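Wuisan two-finger gripper pair, tested against the Hadis and the stock hands

Third-party grippers for mid-size humanoids have become easier to buy and harder to choose between. Most are sold on payload and closing force, figures that say little about household work, where the load is usually light and the shape will not stay put. I spent October with a pair of Wuisan grippers on our two-armed unit, running the same household tasks that I used earlier for the Hadis pair and for the hands the unit was delivered with. The Wuisan pair was bought at list price through Kullamar, who also supplied the wrist adaptors.

What comes in the box

Two grippers, two wrist adaptors, a set of spare finger pads, two signal cables, screws and a printed sheet. The sheet covers mechanical fitting only. Everything on the electrical side is in a download, and the version linked from the sheet was out of date when I tried it. The current one is under the firmware page, which is an odd place for it.

Each gripper is supplied with its control board already fitted. The boards are not marked left and right. They are addressed in software, so it makes no difference until one has to be swapped, at which point you will wish you had written on them.

Fitting

The adaptor takes six screws per side. Four go in without trouble. The remaining two sit behind the cable exit and need a short hex key, or a ball-ended one and some patience. Torque is given on the sheet and should be followed, as the adaptor is aluminium and the thread is shallow.

Cable routing is the weak point of the installation. The supplied signal cable is long enough for a larger arm than ours and has to be looped somewhere. Along the outside of the forearm is the obvious path and the one I used. It leaves slack at the elbow when the arm is straight and a hanging loop when it is bent. The Hadis cable is shorter and has a right-angle plug, and I would like to see the same here.

First arm: an hour and ten minutes. Second arm: 25 minutes.

Controller

I ran everything from the Ato controller, with the arms in position mode and the grippers on their own bus. Wuisan provides a driver for it. The driver installs without dependencies beyond the ones Ato already needs, exposes position, speed and current limit for each gripper, and reports back position and motor current.

It does not report contact. There is no tactile pad and no force sensor, so grip has to be inferred from current. On rigid objects this works well: current rises sharply on closing and the threshold is easy to set. On soft objects the rise is gradual and the threshold is a matter of judgement. I settled on a low current limit with a slow close, and checked the hold from the head camera before any lift.

Two faults to report. The driver lost the right gripper at start-up on several occasions, cured each time by restarting the bus. Also, the current limit resets to the factory value after a power cycle, without a warning. For cushions this hardly matters. For anything that can crack it does, and the limit ought to be stored on the board.

The tasks

The test room is furnished as a bedroom, and the task list was written by my colleague Chandrasekhar Poduval before either gripper was ordered, so it favours neither. It has rigid items (a mug, a remote control, a paperback), folded items (a hand towel, a pillowcase) and bulky soft items, the last being two-arm work. Starting positions were varied by hand between runs. Across all three sets of hands we logged 643 attempts, 200 of them with the Wuisan pair.

An attempt was counted as good if the item was picked up, carried to the target and released within the marked area with no help from the operator. A drop was a failure even if the robot recovered it. Operators were rotated, and each had a practice period on every set before logging began.

Two-arm work on the cushion

The cushion was the item I most wanted to see. It is a puffy rectangle with a long fringe on one edge, and it has defeated more than one arrangement of fingers here. The filling moves when squeezed, so the middle sags between the arms and the width between the gripping points changes during the lift.
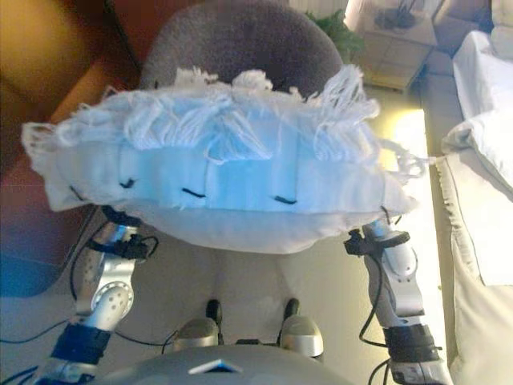
Bulky soft items

With one gripper at either side and the cushion held level, the Wuisan pair did well. The belly of fabric hanging between the arms is normal for this item and is not a fault of the grip. What matters is whether the sides stay where they were taken, and with the slow close they did on most runs. Failures fell into two kinds: a side slipping as the arms spread too far, and a few threads of fringe being taken into the finger joint and not let go on release. The second kind was seen only when the cushion was approached fringe first.

Arm spacing had more effect than grip current. Bringing the wrists slightly inwards at the start of the lift, then holding that distance, removed most of the slipping. More current did not help, and it marked the fabric.

The Hadis fingers are wider and spread the load better, but their bulk gets between the camera and the item. With the Wuisan pair the operator keeps a useful view of the front face during a lift, and can see a side starting to go before it has gone. I count this as the largest practical difference between the two.

The stock hands were poor at this. They have more joints and more ways to hold a thing, and the extra joints gave way under a load that moves.

Folded items

Little to choose between the Wuisan and the Hadis. Both can take the top layer of a folded towel without the layer beneath if the approach is shallow. The Wuisan tips are narrower and got under a pillowcase hem more readily. They also pinch a smaller area, so a pillowcase lifted by one corner tends to turn. Two corners solves it.

Rigid items

The mug and the paperback gave no trouble. The remote control lying flat was harder, as the finger tips have a rounded lower edge that rides up over thin objects. The Hadis has a squared tip and is better here. The stock hands were the best of the three on rigid items by a clear margin, and anyone whose work is mainly cups and boxes has no reason to change.

Wear

The pads on the left gripper showed polishing by the end of the month. The right pads looked newer, which I put down to more single-handed work having been done on the left. Replacement is two small screws per pad and takes a minute. Spares are sold in packs of 4, and Kullamar had them in stock.

One adaptor screw was found loose at a weekly check. It was refitted with thread lock and has stayed put. I now do the same on all of them at installation.

Heat was not a concern. The motor housings became warm to the hand on long holds and no thermal cut-out was logged.

Noise

Audible in a quiet room, mostly on opening. Quieter than the Hadis, which has a gear whine at low speed.

Faults and omissions

No contact sensing. Current limit not stored. Signal cable too long, with a straight plug. Documentation split over two places. Occasional loss of one gripper at start-up. Finger joints open enough to take in loose threads. A simple fabric or rubber sleeve would deal with the last one, and I have made a pair from heat-shrink that does the job for now, though it stiffens the opening stroke a little.

Who it suits

The Wuisan pair is a sound choice for bedding, cushions and laundry, particularly where the operator depends on a head camera and needs to see past the fingers. It is a fair general gripper for other household items. For thin flat objects I would take the Hadis, and for mainly rigid ones I would keep the stock hands and spend the money on a second controller.

We have left the Wuisan pair on the arms. The next round of tests uses the same list with a duvet added, and with the cable shortened and re-terminated at our end. I will add the results to this page, along with a note on the driver if the start-up fault has been dealt with by then.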